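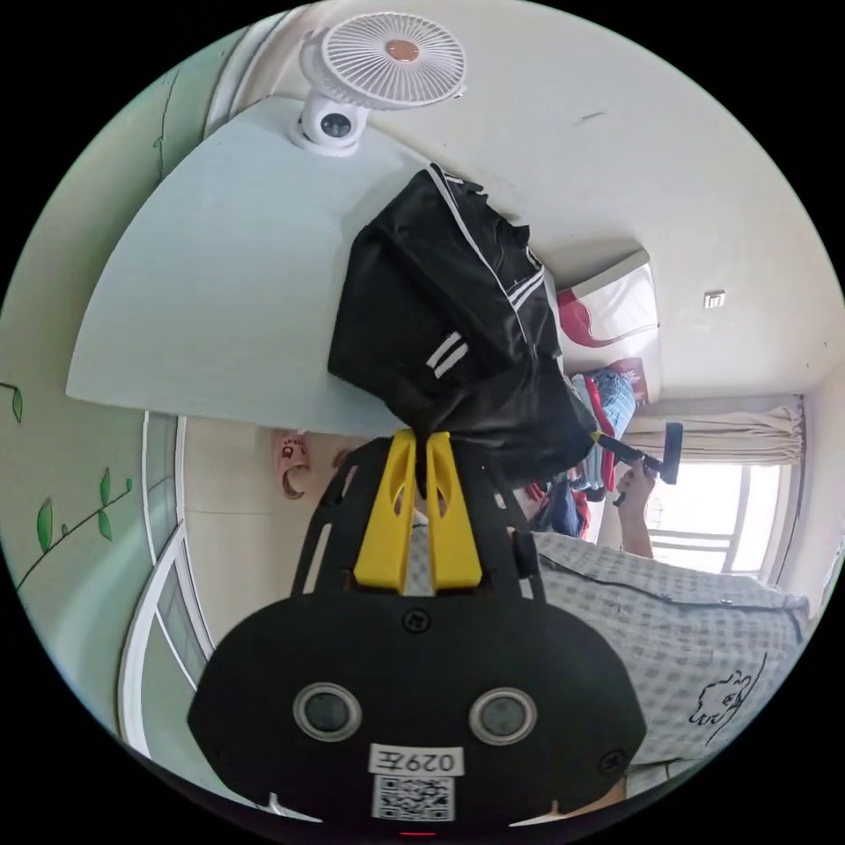

Yellow fingertips in the folds of a black jacket, open day, August.

Home | Data | Visits | Contact

August, posted by the Maihi notes page

# Clostard open day clips

I went along to the Clostard open day and came back with 387 short clips, so here they are! It's all hand-held gripper work with clothes, in an ordinary bedroom (far nicer than a lab, I thought). You hold one gripper in each hand, and my wrists ached by lunch.

- `jackets/` has the dark stuff, which is hard to see in places
- `misc/` is everything else, sorry

Clips 9 and up use the newer naming. I still need to fix the first lot.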